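Moltum Bench Arm, six-axis: three months of use

The Moltum is sold as an entry-level arm for small shops and teaching labs. Ours came on one pallet with the controller, a teach pendant and 51 pages of printed manual. We bought it to replace an older Hodlow unit whose wrist bearings were worn out.

Setup took one afternoon. The base plate uses four bolts on a square pattern, and the pattern does not match the Hodlow one, so plan on drilling. Power and network connectors are on the same side of the base. The supplied cable is stiff and needs more clearance behind the arm than the drawing shows.

Motion is good at low and middle speeds. At 100 percent the arm overshoots slightly on short moves, and the damping setting only hides part of it. We run it at 80 and leave it there. After 500 hours the joints show no play that I can feel by hand. Fan noise from the controller is constant and a little higher in pitch than I would like.

Grip force is set in steps from 1 to 200. The steps are not newtons, and the manual has no conversion table. I made my own with a spring scale. Between 40 and 120 the response is close to linear. Below 40, friction in the finger slides takes over and the readings wander.
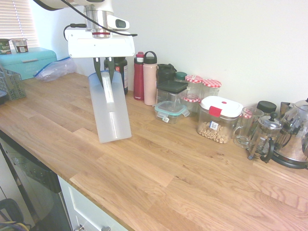
A reader of the first version of this review wrote that the low-end wander went away on their unit after the slides were cleaned and greased with Seidel light grease. I tried the same thing. It helped down to step 25. Under that, no change.

The software is the weak part. Programs are built from blocks on the pendant, and a program of any length becomes hard to read. Export to plain text works - import does not keep the comments. The Pondia plug-in gets around this, but it is a separate license and has to be renewed every May.

Spare fingers and belts arrived within a week. The pendant battery is glued in.

Rating: 7 out of 10. Mechanically sound for the price. Budget for the plug-in.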